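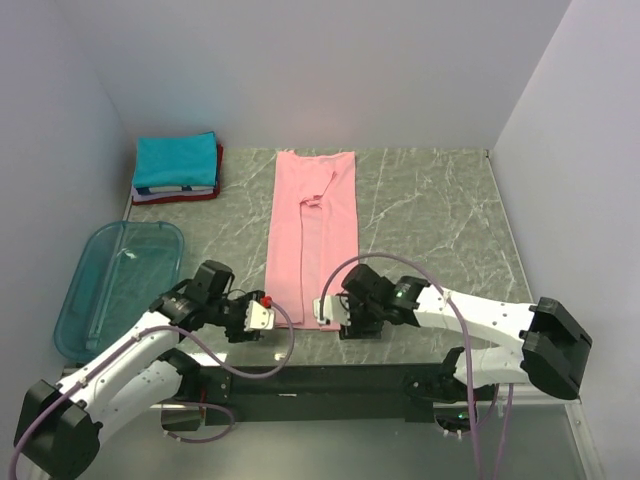
Laundry is still the chore people ask about first. When we wrote about dishwashing machines in July, most of the mail that came back wanted to know who was working on the folding. The short answer is that quite a few groups are, and that a T-shirt remains a hard thing for a machine to handle.

A box keeps its shape when you pick it up. A shirt does not. Every time a gripper lets go, the cloth lands a little differently, and the software has to work out again where the hem is and which layer is on top. Two arms help, because one can hold an edge while the other moves, but they also have to pull evenly or the fabric skews.

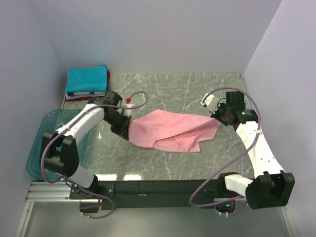
3 min read

Polyxeni Fragkou runs the folding work at Ronel, and she keeps her claims small. Her test set is 300 garments, mostly plain shirts and hand towels, and a good fold takes the arms four minutes. "My mother does it in five seconds while talking on the phone," she said. Buttons and hoods are left out for now. So are socks - pairing them is a separate problem.

Shop floors are a little further along. Balaskas, which washes uniforms for hotels, has machines that feed flat sheets into a press, and those run all day. The sheets are all one size. Shirts at the same plant are still folded by hand, and the company has no plans to change that before its lease at Cikarmont comes up.

For the home, price is the other question. Fragkou would not give one. She expects care homes and small laundries to try a folding station first, with somebody nearby to straighten out the bad ones. Ronel's next round of tests adds long sleeves.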